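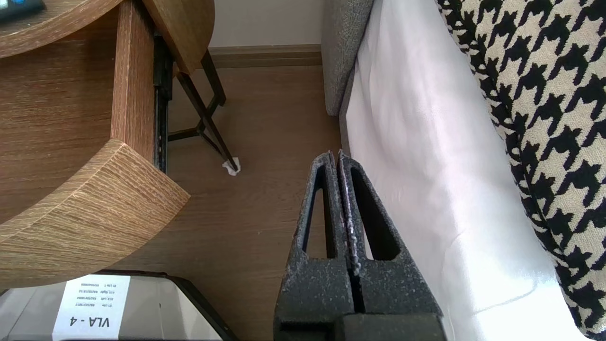
Filipa Salgado thinks written rules for robots in the home are a waste of paper. She wrote to me after my last column and put it bluntly: a bedroom is not a factory, every bedroom is different, and by the time you have agreed on a rule the machine has been replaced by a better one. Let the engineers get on with it, she said, and let the rest of us buy the one that breaks the fewest lamps.

I have been chewing on that letter since Thursday, and I'm grateful for it, as it made me work out why I get so excited about something as dry as a house rule. I love these rules! I think they are the most hopeful part of the whole business, and I'd like to make the case for them properly.

Start with the gap between a bed and a nightstand. Every home has one, and everything ends up in it. A gripper working down there has a sheet hanging on one side, furniture on the other and the odd scrap of paper on the floor, and it has to treat each of them differently. The sheet will give if you brush it. A shelf edge won't. The scrap of paper might be rubbish, or it might have a phone number on it. A person sorts all this out without thinking (usually while half asleep and feeling for their glasses), and we forget how much good manners is packed into it.

So what would a rule look like? The set I like best comes from Ambridge, where Eduardo Torres and his colleagues have been writing theirs in the open. It has 21 rules and fits on two sides of a sheet, and you could read it to your mother. Rule 4 is my favourite: go in closed, open only when you have room. Fingers together while you are moving through a tight place, fingers apart when you've found the thing you came for. It's how you would put your own hand down the back of a sofa.

Another says that cloth hanging from a bed is to be treated as attached to a person until the machine knows otherwise. I think that is lovely. It costs a few seconds on each job, and it means a sleeping child or an elderly man having his afternoon nap gets the benefit of the doubt. A third says that paper on the floor is not to be thrown away without asking. Torres told me they argued over that one for most of December, and I can well believe it, having once lost a cheque to an over-keen cleaner.

Salgado is right that rooms differ. But roads differ too, and we still manage to agree on which side to drive. None of the Ambridge rules mentions a make of bed or a size of table. They are about what to do when you are close to something that belongs to someone else, and that changes very little from house to house. It doesn't change much from machine to machine either. The Gunport guidelines, which are older and a good deal stiffer, had gathered 2266 comments from the public by the time they closed the list, and the ones I've read are nearly all about the same few worries: don't pull, don't pinch, don't tidy what I didn't ask you to tidy, and stop when I say stop.

Where I would go further than either group is on labels. Boxes, chargers and spare parts should carry a name that can be read by whoever is in the room, in large type, on more than one side. It sounds fussy. But anyone who has crouched beside a bed trying to read small print upside down will know what I mean, and a helper who has to turn the box round is a helper who isn't watching the arm.

I'd also like every set of rules to come with a date for looking at it again. Fifteen months seems fair to me. That answers the part of Salgado's letter I found hardest, the bit about machines outrunning the paper. Let them! Then change the paper, in public, with the old version kept beside the new one so we can all see what was learnt.

I have written back to her with a copy of the Ambridge sheet and asked which of the 21 she would cross out. Readers are welcome to do the same, and I'll print the best of the replies next month.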